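Fil · Maison & rangement

1/ Mercredi, j'ai fini de vider la cuisine de mes parents. Quarante ans dans le même appartement à Unditz, et je n'avais jamais ouvert la moitié des placards. Je note ici ce que j'ai appris sur le tri de la vaisselle, ça servira peut-être à quelqu'un.

2/ J'ai commencé par une liste dans un tableur. 642 lignes. Une ligne par objet, sauf les couverts, que j'ai regroupés par tiroir. C'est long, mais à trois frères et sœurs on évite beaucoup de discussions.

3/ Colonnes utiles : pièce, meuble, état, qui le veut. Colonne inutile : valeur estimée. J'y ai passé deux soirées et je l'ai supprimée. La vaisselle courante ne se vend presque pas, même complète.

4/ Le service de mariage, un Bozsik à filet bleu, est parti chez ma sœur. Il manque deux soucoupes depuis toujours. Elle le savait, elle l'a pris quand même.

5/ Pour le reste, j'ai demandé trois devis de débarras. Le plus cher venait de Skurkomier : 2 956 euros, cave comprise, escalier compté à part. J'ai refusé. La cave, on l'a faite nous-mêmes en deux week-ends.

6/ Si vous faites appel à une entreprise, demandez par écrit ce qui est déduit du prix quand ils récupèrent des meubles. Sur un des devis, le buffet du salon était repris « pour valeur nulle ». Le voisin du dessous me l'a acheté le lendemain.

7/ Ordre qui a marché pour nous : d'abord les papiers, puis le linge, puis la cuisine. Les papiers en premier, toujours. On a trouvé un livret d'épargne dans une boîte de biscuits et les garanties du chauffe-eau sous les torchons.

8/ Côté cuisine, j'ai vidé un meuble à la fois, tiroir par tiroir, en commençant par le bas. Et je ne passais au suivant qu'une fois le premier complètement vide.

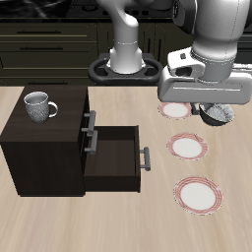 Un tiroir à la fois. Image de synthèse.

9/ Les assiettes ébréchées : poubelle. Pas verre, pas recyclage. La porcelaine et la faïence ne vont pas dans le conteneur à verre, elles ne fondent pas à la même température. À la déchetterie, c'est la benne à gravats, en tout cas chez nous.

10/ Les tasses dépareillées : la ressourcerie Oltia les prend par cartons de 5 kilos, propres, emballées dans du journal. Ils refusent les couvercles seuls et les poêles rayées. Appelez avant, le dépôt ferme à midi et il n'y a pas de place pour se garer devant.

11/ Les cartons : petits. J'ai rempli un grand carton de déménagement avec des assiettes, le fond a lâché dans l'entrée. Les assiettes se rangent debout, sur la tranche, jamais à plat -- je l'ai su après.

12/ Ce que j'ai gardé : une louche, le moulin à légumes et un saladier en grès fendu qui ne sert à rien. Mon frère a pris la balance. Les bocaux sont encore dans mon coffre.

13/ On m'a demandé combien de temps ça prend. Pour la cuisine seule, quatre jours pleins à deux. On avait prévu un jour et demi. Le plus lent, c'est de s'arrêter sur chaque objet -- prévoyez des pauses et de quoi manger, vu que les casseroles sont déjà dans les cartons.

14/ L'état des lieux est en novembre. Il reste les rideaux, les ampoules et un placard au-dessus de la hotte que je n'arrive pas à ouvrir. Si quelqu'un connaît une astuce pour une charnière grippée par la graisse, je prends.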